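Flidine Low Cabinet, Reddish Brown
31 January 2026
By Aravind Naidu
2 min read

The Flidine is the low cabinet we sell to people who have been told they need a sideboard and have then measured the room. It stands against a wall, holds more than you would guess, and asks for very little in return apart from an occasional wipe with a soft cloth. Our Trasville shop has had one by the register since November, and it has so far survived the register.

Outside, it measures 103 cm wide and 50 cm deep. Please check both numbers against the hallway as well as the spot where you plan to put it. We have taken back several cabinets that fit the dining room beautifully and could not be persuaded around the stairs. The back panel lifts out with four screws if you need to run a cord through, and the feet adjust for floors that were leveled by optimists.

The finish goes on in thin coats and is rubbed down by hand between them. It deepens in sunlight, so move your lamp now and then unless you want a permanent record of where it stood. Coasters are recommended. We know how that recommendation usually goes.

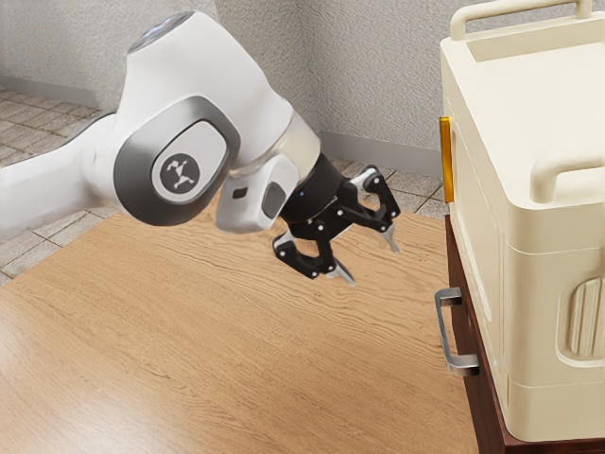 Dark reddish-brown cabinet with silver handle, cream-colored case on top.

Handles come in silver as standard. The Kudo pull, a longer bar in brushed black, can be swapped in at home with a screwdriver and ten minutes of mild language. Both use the same screw holes, which took us three years and two suppliers to arrange.

The Flidine ships flat from our Grorton warehouse with the hinges already mounted. Assembly takes one person an hour, or two people an hour and a half. The spare hardware bag has one extra of everything except the shelf pins, where we send four, having met shelf pins.

Price: $357, handles included
Kudo pull: sold separately
Item number: 1187
Returns: 50 days, unassembled, in the original box. If the box has become a fort, call the shop and we will talk.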